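Rarkell Simulation Guide
Section 3: Running the occlusion check

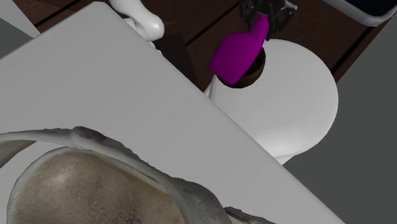 The occlusion check measures how much a policy's score drops when part of the target is hidden from the camera. Run it after the baseline pass and before any fine-tuning. Choose a view in which some large object covers part of the target, as the gray slab does here with the lower left of the white rounded form. The gripper and the magenta tool should stay in view.

1. Open the Koppel scene list and load the scene.
2. Set the random seed to 464. Use the same seed for both passes.
3. Start the first pass with the default camera. Let all 8 episodes finish.
4. Switch to the occluded camera and repeat.
5. Export both logs to the Clover folder.
6. Run the compare script and save the score table.

Note: Contact settings are shared between the two passes. If you change them, run both again.

Note: Kirsty Drummond's original runs used seed 423. Those scores are kept in the archive and should not be mixed with new ones.

Caution: Do not move objects by hand after loading. The scene file will be overwritten on exit.

If the compare script reports a missing episode, delete that pass and start again from step 3. Send repeat failures to Gudrun Bråten with both logs attached.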